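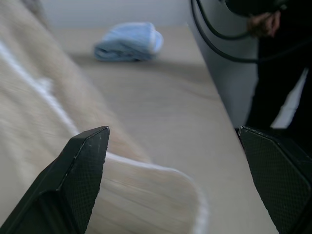

Wrist camera view, beige towel near the jaws

Ticket: towel folding cell, Trudley bench
Opened by: Florencia Echeverría
Assigned to: Sebastián Cabral
Opened: 9 Nov 2020
Status: open, waiting on part

Problem as reported: during the beige towel fold, the right gripper stops responding and the fold program keeps going with the left arm alone. The cloth gets dragged out of position. Happened 3 times before lunch. No alarm on the operator screen.

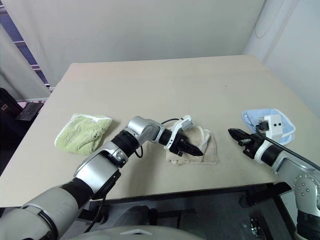
Florencia restarted the controller and ran the green towel first. No fault. Ran the blue one, no fault. The beige one failed on the second try. Log shows error 8 (gripper link lost), cleared by itself after four seconds. The program does not check for error 8 in the middle of a fold -- that is a separate problem and needs its own ticket.

Sebastián: swapped the gripper settings file for the April version. Same result. Put the current one back. 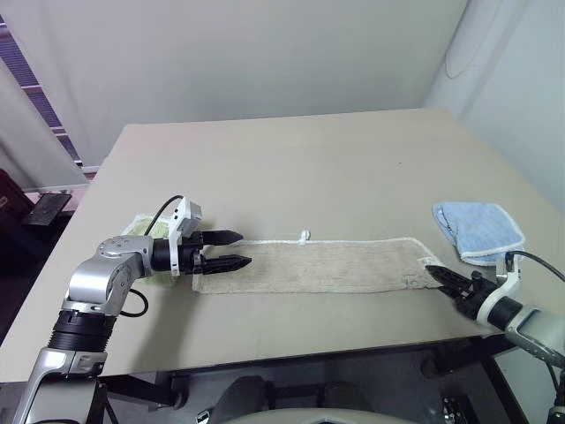
The beige towel needs the longest reach, and I think the cable is pulling at its connector when the wrist turns. Moved the right arm through the fold by hand with power off and could feel the plug shift. Reseated it and added slack. Two clean runs, then error 8 again.

Safety note from Horacio Domínguez: an arm that moves on after losing its partner should stop. Until the check is in, run at reduced speed with a hand on the stop button. Nobody reaches over the table during a fold.
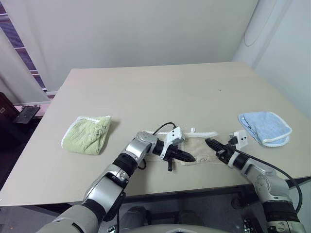

1 min read

Gervasio Pereyra has a replacement cable on order from Drokulholm. Leave the old one in place and do not tape the plug. Please add any new error 8 entries here with the towel color and the step number.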